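Two-finger gripper for soft items: stock pads or ribbed pads?

Posted by Rozália Šimko, 16 February 2019

I'm comparing finger pads on a two-finger electric gripper for a small bakery packing job. The arm has to take a bun off a cloth-covered table and put it in a wicker basket. I've tried the Etier pads and the Bromside ones, both at 16 N and at 11 N. The Etier pads leave dents at 16 and sometimes let go at 11. The Bromside pads dent less, but the bun turns a little during the lift. Grasp point is the top of the bun, straight down. Has anyone gotten this to work without going to suction? 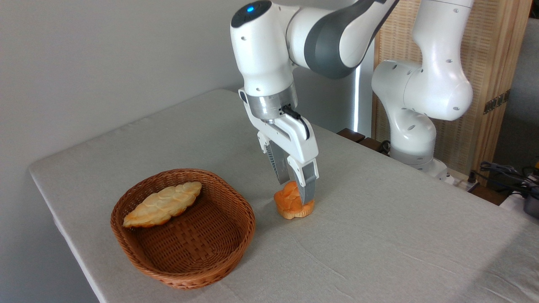 Gripper closed on the top of the bun, basket to the left.

Opening is set to 90 percent before the approach. I can post the controller settings if they help.

matubbar_fan

Just buy a soft gripper. We did and never looked back.

Akbridge Dan

I'd change the grasp before the pads. You're pinching the bun at the top, where the crust is scored and cracks easily. Come down lower so the pads close on the wider part. Your approach height needs to be right or the fingertips will drag on the cloth, so pull the cloth tight first. Any wrinkle throws the height off.

Then close in two steps. Go to contact at low speed, wait for the current to rise, and add force from there. On our Akbridge controller I run the first step at 11 N and only go up if the lift check fails. We did 328 picks like that in April with the stock pads and the dents were mostly gone.

The turning sounds like your pads aren't parallel. Close them on a flat block and look for a gap at one end.

petra_k

Same problem here with rolls, following. Which firmware are you on?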